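Notebook, garment table
06/06/2026

Shirt folding layout, second pass. The first pass in April was on the Mendes bench, which is only 45 inches deep, and anything with sleeves hung over the front. Moved everything to the white table, which is better — still tight for a T-shirt laid sideways.

Stock is the Ledcombe box, 156 pieces, all marked 100 percent cotton. Tags say wash before use, so the whole box went through 2 cycles with no softener. The Skomden steamer leaks at the hose joint again. Did without it.
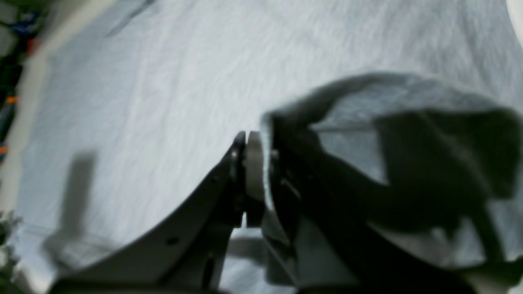
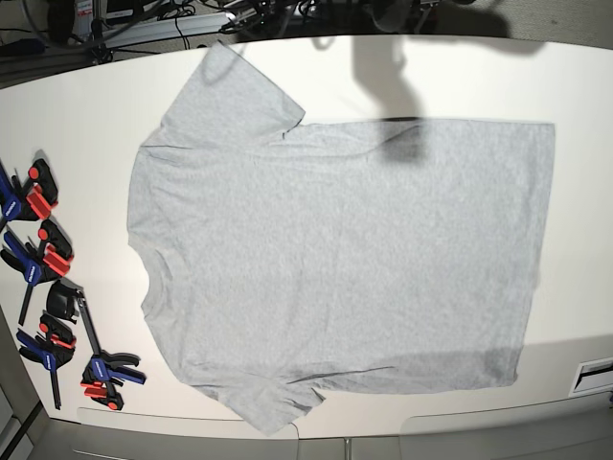 Starting position is the thing I want written down, because I keep changing it. Shirt goes face-down and sideways, smoothed from the middle out to the hem. Collar to the left, hem to the right, as in the second picture, where the gray shirt's lower sleeve runs slightly past the edge of the table. Next time slide the shirt back before smoothing, so that sleeve is fully supported. The creases near the collar are the ones to work on. Pulling on the hem does little for them; pressing with a flat palm along the shoulder seams does more.

The bar clamps can stay at the left edge past the collar, but they need to go in the drawer before anything wider gets laid out.

Fold order for now: sleeves in, sides to the center, hem up to the collar. Pritorix wants thirds lengthwise. Will try both and measure the stack height.

To do: hose joint, longer ruler, label the shelf.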